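Foro > Arquitectura contemporánea > Obra nueva
Tema: Centro cívico Plutedach, ¿joya o caja de zapatos?

tejavana
He ido por fin al Plutedach, lo nuevo del estudio Prakel. 300 plazas en el auditorio y 2 baños en toda la planta. Por fuera, muy bonito, eso sí. ¿Alguien más lo ha sufrido?

olga_godinho
Sufrido no, disfrutado. La cubierta plegada resuelve la luz del norte mejor que cualquier cosa que se haya hecho en esta ciudad en 40 años. Lo de los baños te lo concedo.

voladizo137
La luz del norte, sí. A las cinco de la tarde en marzo entra por el oeste y el ponente lee sus notas con la mano de visera. Fui a la charla de Benedita Marinho y acabó de espaldas al público. 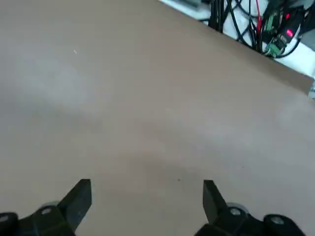
tejavana
Al menos acústicamente de espaldas se la oiría igual de mal.

olga_godinho
Eso es falta de cortinas, no de arquitectura. Estaban en el proyecto y se cayeron del presupuesto, como siempre.

voladizo137
Si un edificio necesita cortinas para que funcione su fachada, yo a eso lo llamo arquitectura. Comparad con la biblioteca Pacheco: ladrillo, lamas fijas y a correr.

drusemano
La Pacheco es un ambulatorio con libros. Prefiero mil veces un edificio que se equivoca intentando algo.

tejavana
Tú no has hecho cola en el baño en el descanso.

drusemano
Voy meado de casa. Vuelvo en abril con la visita guiada y os cuento - si consigo encontrar la puerta, que esa es otra.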